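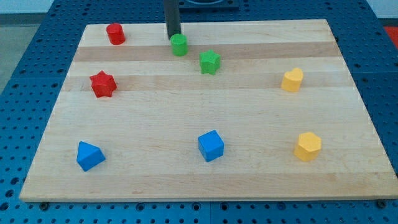

Sorting board with the coloured blocks out, two of each colour. Maple board on the blue perforated table.

Emercombe Toy Library — progress report to the Lashari fund
Period: up to end of December

Sorry this is short, wanted it with you before the office shuts on Tuesday.

Where we are

Block sets: 41 finished and bagged. Target was 100 by the spring, so behind where we said, but the slow bit was the paint and that is now sorted. First batch of yellow came up patchy and had to be rubbed down and done again. Cost us most of a fortnight. Reds and greens fine from the start.

Each set is eight blocks, four colours, two of each. We did look at going up to six colours, as you suggested at the last review. Tried it with the Clallville playgroup and the little ones just made piles of whatever they liked, no sorting at all. Four seems to be enough for under-fours. Happy to revisit for the older group.

Boards: maple strips glued up, light colour so the blocks stand out on it. A few small knots and the odd darker strip showing. We've decided to leave those in, sanding and picking out clear timber would push the price up and the parents we asked quite liked the look. If the fund has a view on this please say soon as the next lot of timber gets ordered after the holiday.

Shapes: the cylinders are the favourites by a long way. They stand up well on the board provided the ends are cut square — a handful weren't, and wobbled, and have gone back to Rodis for recutting. No charge to us.

Clallville trial

Two sessions done out of the four planned. Staff there say children stay with the blocks longer when they start scattered over the board, as opposed to lined up in the tin. So the card that goes in the bag now says to spread them out first. Card still needs a proper drawing, the current one is my own and it shows.

One complaint, that the board is heavy for a child to carry to the floor. Fair. Looking at a thinner one, nothing cut yet.

Money

Of the 2,000 for materials most has gone on timber and paint. Nothing over on either line except the second go at the yellow, which came out of the contingency. Bags came in under. Full sheet to follow with reciepts.

We have not touched the travel line and would like to move it to packaging if thats allowed. The cotton bags are good but the boards need something stiffer to go in, corners are getting knocked on the shelves.

Still to do

— remaining sets, painting first then bagging
— last two Clallville sessions
— thinner board, one sample to try
— new card for the bag
— labels for the shelves at Emercombe, wording agreed, not printed

Need from you: a yes or no on the travel money, and whether the next report can come after the last Clallville session so the feedback goes in all together.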